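Getting small stuff off the counter

I cleared my kitchen counter in October and it took 30 minutes, most of it spent deciding where things should live. 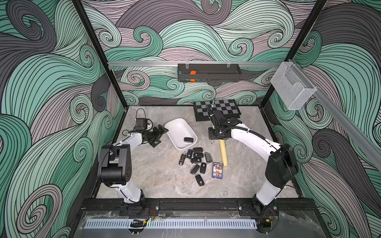
Start with whatever you grab every day. Mine was tape, scissors and the dog's brush. Hang it at elbow height - you won't reach up for it when you're tired! A black basket with slotted sides on a rail is great, as bright colors like those orange blocks show right through.

Keys get their own spot by the door, and only keys. I put a spare fob battery in the same drawer. 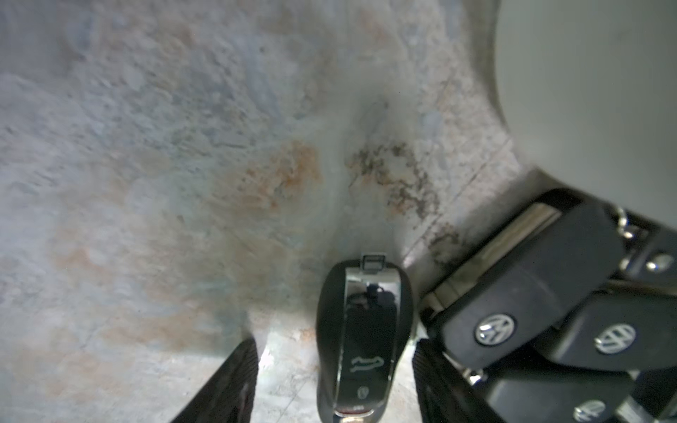
Sticky drawers

Rub a candle stub along the runners, then open and close the drawer four times.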